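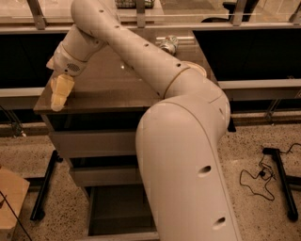 Wer räumt das weg?

Haushaltsroboter sollen bald Tische abräumen, Schubladen öffnen, Geschirr sortieren. Sagen die Hersteller. Wir haben nachgefragt, wie weit das ist. Kurze Antwort: weiter als letztes Jahr. Lange Antwort: kommt drauf an, welche Schublade.

Mittwoch, kurz nach neun, Besuch bei Feten. Kleines Büro, viel Kaffee, Catriona Cairns redet schnell. Sie leitet dort die Versuche mit Armen im Haushalt, vorher hat sie Verpackungsmaschinen gebaut. "Schrauben kann ich Ihnen den ganzen Tag setzen lassen", sagt sie. "Aber eine Dose, die liegt statt steht -- da fängt die Arbeit an."

Die Dose ist bei Feten sowas wie die Standardwährung. Rund, glatt, rollt weg, wenn der Finger einen Tick zu früh schließt. Dazu Tischplatten, die spiegeln. Für Kameras ein altes Ärgernis, die Reflexion sieht schnell aus wie ein Gegenstand. Oder der Gegenstand wie eine Reflexion.

Im Juli hat das Team 294 Durchgänge gezählt, abgeräumt wurde immer derselbe niedrige Schrank. In 26 davon musste jemand eingreifen. Klingt gut. Allerdings: gleicher Raum, gleicher Schrank, gleiche Uhrzeit. Cairns weiß das selbst und sagt es ungefragt. In einer fremden Wohnung würde sie die Zahl nicht unterschreiben.

Und die Schublade? Greifen geht. Ziehen geht meistens. Aber ganz unten, kurz über dem Boden, muss der Arm weit runter und trotzdem seitlich hineinkommen, ohne oben irgendwo anzustoßen. Ein Mensch geht in die Hocke und denkt nicht drüber nach. Ein weicher Klotz in der Hand, etwa ein Schwamm, verzeiht dabei mehr als Glas oder Blech. Deshalb üben viele Labore mit sowas zuerst. Teller kommen später, Messer noch viel später.
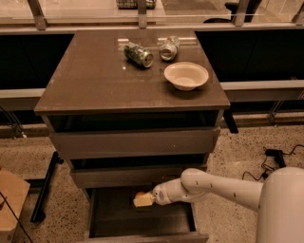

Was es kostet, was es bringt

Donnie Cairns, Catrionas Bruder, sieht die Sache nüchterner. Er führt in Kinnear eine Werkstatt für Küchenmöbel und hatte fünf Wochen lang einen Arm von Clelis zur Miete. 499 Euro die Woche, Einrichtung extra. Sollte Beschläge in Schubkästen legen und Leergut vom Tisch räumen. Beschläge: ja, sauber, auch nachts. Leergut: "Hab ich dann selber gemacht. Ging schneller."

Verlängert hat er nicht. Will aber nächstes Jahr wieder schauen, vor allem wegen der Software. Vaketier zum Beispiel verspricht ein System, das neue Möbel nach wenigen Vorführungen kennt, ohne das einer tagelang Punkte einlernt. Gesehen hat er es bisher nur im Video.

Also, können die das jetzt? Einzelne Handgriffe ja. Eine Küche nach dem Abendessen, mit Schüsseln, Kabeln, Katze und Krümeln -- nein, noch nicht. Catriona Cairns tippt auf die Werkstätten zuerst, dann Hotels, dann irgendwann Privathaushalte. Eine Jahreszahl wollte sie nicht nennen, auch auf zweimaliges Nachfragen nicht. Ihr eigenes Geschirr spült sie von Hand.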